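Clillwood renters, your new policy pages are up!

14 shares | 2 comments

We've been wanting to tell you this since January, and now we can: the Clillwood renters policy has been rewritten from front to back, and it is so much easier to read. The old booklet ran to 23 pages. The new one is 11, and every bit of the coverage is still in there!

The best part (for us, anyway) is the section on water damage. It used to send you off to two different endorsements and a table at the back. Now the whole thing sits on one page, with burst pipes and backed-up drains side by side and the deductible printed right next to each. Saadet Altıntaş went through 429 letters from policyholders while she was drafting it, and a lot of your own wording made it in. "Stuff in my storage unit" is a real heading now. We love it.

Your premium doesn't change with the new pages, and neither does your renewal date. If you rent through Prorkis or Celness, your landlord certificate stays good too, so there's no need to ask for another one. Roommates still have to be listed by name, and a home inventory is still the most useful thing you can have on hand if you ever file a claim. A simple list with prices will do, and you can mail it in or drop it off. 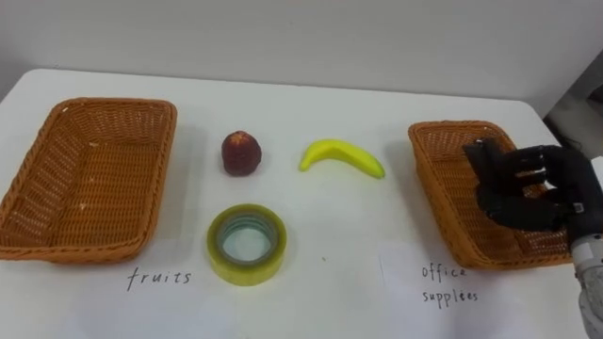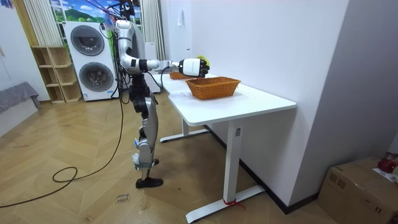 Declan Nepia wrote in to ask whether a bike locked up outside the building is covered under the new pages, and said he'd read the theft section in one sitting, which he never managed with the old one. It is covered, Declan, up to the limit on your declarations page.

Reply | 2 likes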